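Minville Fair Concert Listings

Grandstand and side-stage concerts at the Minville summer fair, one row per booking.

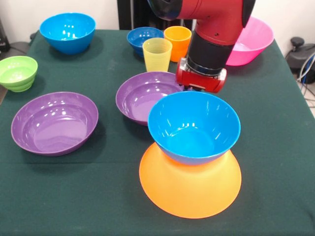

The table has 1,044 rows. Of these, 464 are grandstand shows and the rest are side-stage sets. Entries were typed from printed fair programs and checked against newspaper notices where a notice could be found.

Files
concerts.csv: main table
acts.csv: act names and spelling variants
notes.txt: corrections by row

Columns in concerts.csv
act_id: matches acts.csv
show_date: year, month, day
stage: grandstand, Braster or Portela
opener: act_id of the opening act, blank if not announced
price_low, price_high: US dollars, before fees
status: played, moved, canceled, unknown

Known problems
Ticket prices are missing for 455 rows, mostly free side-stage sets. Start times are as advertised. Two August programs have water damage and some openers could not be read. The Portela stage was called Pralstead in older programs; we use the newer name throughout.

Last updated Dec 7, 2018. Send corrections to Khanyisile Naidoo with the row number and a source.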